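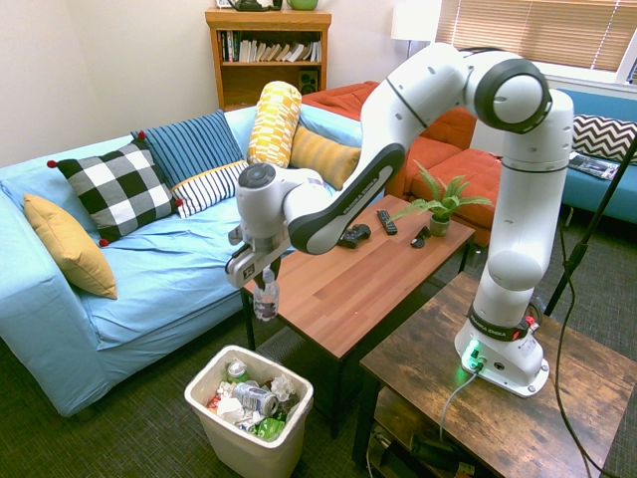

Bottles, remotes and the stairs

Last updated 2019-08-07 · 5 min read

Home late and not tired, so I'll write this down while I still have it straight.

The bottle is the part I keep thinking about. A clear plastic water bottle, held by the neck, hanging over a trash bin between the couch and the coffee table. I have done that job thousands of times without thinking of it as a job. You pick the thing up, you move your hand over, you let go. Watching an arm do it, I found out how many places there are to go wrong. The gripper has to come down on the neck and close enough to hold but not so much that it slips off the cap. Then it has to carry the bottle past the edge of the table without dragging the game controller along. Then it has to stop in the right spot, and the right spot is a bin that is already full of cans and paper.

We ran the cleanup task 105 times over the past two weeks. I counted a run as good if the bottle ended up in the bin and everything that was supposed to stay on the table stayed there. By that rule 49 were good. In a fair number of the others the bottle did go in, but something else moved. The sunglasses are the worst for this. They are light and they slide if anything brushes them.

I went in this morning planning to write that the machines are not ready. I still think that, but the reason has changed. In May I would have said the hands were the problem. Now I think the hands are all right for bottles and cans, and the trouble is in knowing what is trash. A bottle with two inches of water left in it – is that trash? In my house it depends on who left it and when. My sister-in-law would throw it out. I would drink it. The arm throws it out every time because that is what we told it to do, and the one time I forgot and put my own drink on the table, I lost it.

Then there is the question of reach. The arm is bolted down on a side table next to the coffee table. It can get to the table and to the bin. It can't get to the bookshelf, and it won't be going into a kitchen. A house is mostly distances. I walked through my own place tonight and thought about what I had touched since coming in: mail, shoes, a pan, the cat's dish, the laundry on the stairs. All of it in different rooms and one of them up 13 steps. Bolt an arm next to each of those and you would have no house left to clean.

Lunch with the Toivonen people, who do warehouse work. They are cheerful about all this and I can see why. Their arms pick boxes off a belt. The belt brings the box to the arm, the boxes come in a few sizes, and the floor is flat. They told me one line handled 3,026 boxes on a single shift last month with a person stepping in only a few times. I believe it. I asked if they would put the same setup in somebody's living room and they laughed, kindly enough. The one who laughed most has a toddler.

The Cavero store on the highway is somewhere in the middle. They are trying out a shelf machine that rolls down the aisles at night and reports what has run out. It doesn't put anything back. A clerk comes in at five and does the stocking from the list, and from what I hear the clerks like the list. That seems like the honest size of it right now. The machine looks and the person lifts.

I should say something about pillows, for my own notes. The plan for Bonulora, the next round, is to have the arm straighten up the couch. There are six pillows on the blue one in every pattern you can think of, one of them a tall yellow bolster that stands on its end, and under them a loose slipcover that wrinkles if you so much as lean on it. I don't expect much. Soft things have no neck to grab. I would be happy with one pillow put back where it belongs.

Money came up again at the end of the day. The Colarar grant covers us for around 1,000 more hours on the arm and then we have to show something. I said I would write the household section of the report. I'll put the 49 in the first paragraph, and the sunglasses right after it.

Supper was eggs. Two cans and a bottle by the sink, which I took out myself on the way to lock the back door – less than a minute, in the dark, with the cat underfoot.

To do tomorrow: call about the spare gripper fingers, ask Toivonen for their error log, bring my own cup with a lid.

3 comments · 11 shares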